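Thursday at Plidudum: an afternoon of teaching robots by hand

Our September outing was one I had been looking forward to since spring, when Marleny Condori first mentioned at supper that her workplace lets visitors in now and then. Eleven of us signed up, which filled two cars and most of a third, and we met at the Gustavance exit a little after noon so that everybody could follow everybody else. (We still lost one car at the roundabout. They had a nice look at the river and caught up with us by the coffee.)

Plidudum rents the upper floor of what used to be the Akbulut thread mill. If you are going yourself, the street number is 2111 and the door you want is on the side facing the parking lot, up a flight of stairs with a very handsome iron rail. I had expected something like a car plant, with yellow arms swinging about behind fences, and I had even worn my sensible closed shoes because the confirmation email said to. The part we spent our time in was much more like an ordinary office, with desks and monitors and chairs on wheels, and I felt a little silly about the shoes.

Marleny met us at the top of the stairs with name stickers and gave us a short talk before we were allowed near anything. I will try to pass it on the way she told it, because it was the best explanation I have heard. There are, she said, two ways they show a robot how to do a job. In the first, a person sits or stands at a set of controls and steers the real robot arm from a distance, and everything the arm does gets recorded. In the second, there is no robot arm at all. You take a gripper in your hand, the same kind of two-fingered gripper the robot would have, and you do the job yourself with it. A camera on the gripper records what the fingers are near and what they do. Later on a computer studies a great pile of these recordings and the robot learns from them.

How great a pile? One of our group asked, and the answer was that for the towel-folding job they had aimed for 1000 recordings, and that Marleny herself had done so many of them that she now folds towels that way at home.

We saw the remote control first. A young man named Billy (I hope I have that right, the room was humming a bit) had the arm pick up sponges and set them down in a tray. He moved his own hands slowly and the arm moved along with him, a hair behind. Three of us had a turn. Mine was not a triumph. You have no feeling in your fingers for whether you have got hold of the thing, so you squeeze and squeeze, and then you lift and the sponge stays put! Billy was very kind and said it took him a couple of weeks to stop holding his breath.

Then came the hand-held grippers, and this was the part I liked best, so forgive me if I go on. They are bigger than I had imagined, smooth and grey, with two fingers standing up at the end and a black curved pad on each one. The inner side of the pads has a fine mesh texture to it, and I kept wanting to run my thumb over it. You pinch the fingers together, let them open, and pinch again until you stop thinking about it. On one of them there was a grey cube on top with black-and-white square patterns on its faces. Marleny explained that these patterns help the computer work out where the gripper is in the room and which way it is turned, much as you might put a bright ribbon on a suitcase, only a good deal cleverer. 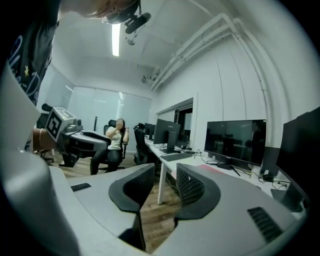

From behind one gripper, with the second, cube on top, over to the left.

What struck me was how much attention they pay to the way a person moves. The staff here talk about a "clean" recording, meaning one where you went to the thing, took it, put it where it belonged and stopped. If you hesitate, or scratch your nose halfway, or put the cup down and change your mind, that goes into the pile too unless somebody weeds it out. Marleny goes through recordings in the mornings when she is fresh, and she throws away more of her own than of anyone else's.

The practice job for visitors was putting plastic cups onto saucers. It sounds like nothing. I am a person who has set a great many tables in my life, and I still knocked my first cup clean over, because I was watching my hand when I should have been watching the cup. My second went on nicely. By the fourth I was showing off.

Märta Strömberg, who is 75 and was a weaver for most of her working life, took to it straight away. She held the gripper low and close to her body and put cup after cup down without a rattle. Billy asked whether she would come back and do some real ones, and she told him that would depend on the coffee. She also had the best question of the day, which was whether the robot ends up moving like the person who taught it. Marleny said that it can, a little. If one person does most of the recordings, you may see their habits in it, so they like to have many different people take a turn, left-handers included.

The coffee was good, as it happens, and there were cinnamon buns from Billska, the bakery down the street, which I mention for anyone planning the trip. They close at four, and we only just got there to buy some to take home.

Visits have to be arranged ahead by email, with no more than twelve people at a time. The stairs are steep and I did not see an elevator, so ask first if that matters to you. Bring reading glasses for the forms. Many thanks to Marleny for giving up her afternoon, and to the drivers. Next month's outing is the apple press, and the sign-up sheet is on the usual table.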